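How to Set Up a Low Black Shelf on a Wooden Table

A small shelf on a tabletop gives you a second level for the things you use every day and keeps the rest of the surface clear. The job takes 18 minutes if the table is already empty.

What you need
A low tabletop shelf
Two soft cloths
Mild dish soap
Four felt pads
A tape measure

Step 1. Clear and wipe the table
Take everything off. Add a few drops of soap to warm water, wring the cloth out well and wipe along the grain. Dry with the second cloth. Pale wood shows water rings, so don't let puddles sit.

Step 2. Pad the feet
Turn the shelf over and stick a felt pad under each foot. Press for a few seconds. The pads that came with my Drolldale shelf peeled off in July, and I replaced them with thicker ones from Kourkoulas. Those have stayed put.

Step 3. Place the shelf
Set it toward the back of the table and leave the front open for working. Lift it into position — dragging will scratch the finish on the table, even with pads on. Check that all the feet touch and nothing rocks. 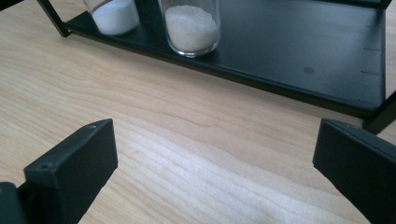
If one foot is short, add a second pad under that foot only. Don't bend the frame to fix a wobble.

Step 4. Load it
Heavy things go in first, close to the legs. Light things can go in the middle. A raised lip along the front will stop a pen or a small jar from rolling off, but it won't hold back a tall bottle that gets bumped, so keep those on the table.

Leave some of the shelf free. It fills up soon enough.

Step 5. Keep it clean
Black surfaces show dust fast. Wipe the top with a dry cloth once a week and lift the whole shelf once a month to clean under it. Skip spray polish on the shelf, as it leaves streaks.

Comments

Nicanor Villanueva: Would this work on an oiled table?
Reply: Yes, but let the oil cure fully before you put felt on it. Test one pad in a corner overnight first.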